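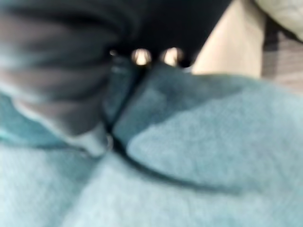 *The blue fleecy thing, bunched up.*

I own one good sofa and it is beige, a decision I made in December, in a showroom, under lighting that should be illegal. It came from Koutsoukos and cost 2666 dollars, marked down from 4000, so in my head I had earned 1334 dollars just by standing there. I have not seen that money since.

The thing about a beige sofa is that it wants company. On its own it looks like a waiting room for people with mild allergies. So I went looking for blue. Lorna Niven, who has lived next door long enough to be rude about it, told me to get two blues that match. I got two blues that don't. The fleecy one is called "Usness Sky" on the tag, and it goes everywhere except where you put it. I fold it in half, then in half again, and it slumps into a heap like bread dough with opinions. I've tried rolling it. Rolled, it looks like somebody is moving out.

The pillow is better behaved.
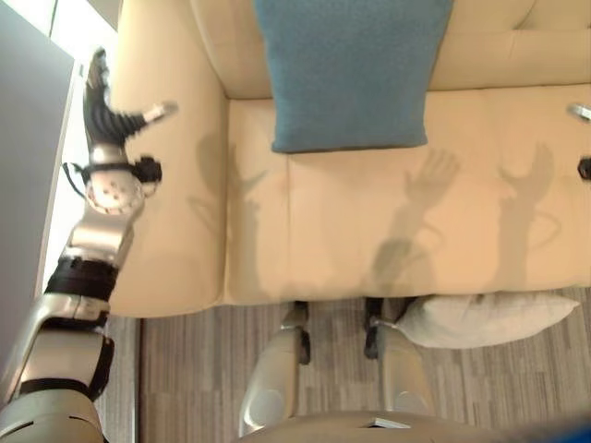 It's closer to teal, has a fine weave, and will stand up against the backrest in the middle if I give it a karate chop on top, which I swore I would never do and now do every morning before coffee. Lorna says the middle is wrong and it should live in a corner. I moved it to the corner for 2 days. It looked like it was being punished, so back it went.

Next is the lamp question. I have a Zindia floor lamp on order to replace the Plirkine one, which hums. Where it goes depends on the outlet, and the outlet is behind the sofa, and the sofa weighs as much as a small horse. I may just learn to like the humming.

If anyone has a way of folding fleece that lasts past lunch, the comments are open. Please don't say basket. I've heard about baskets.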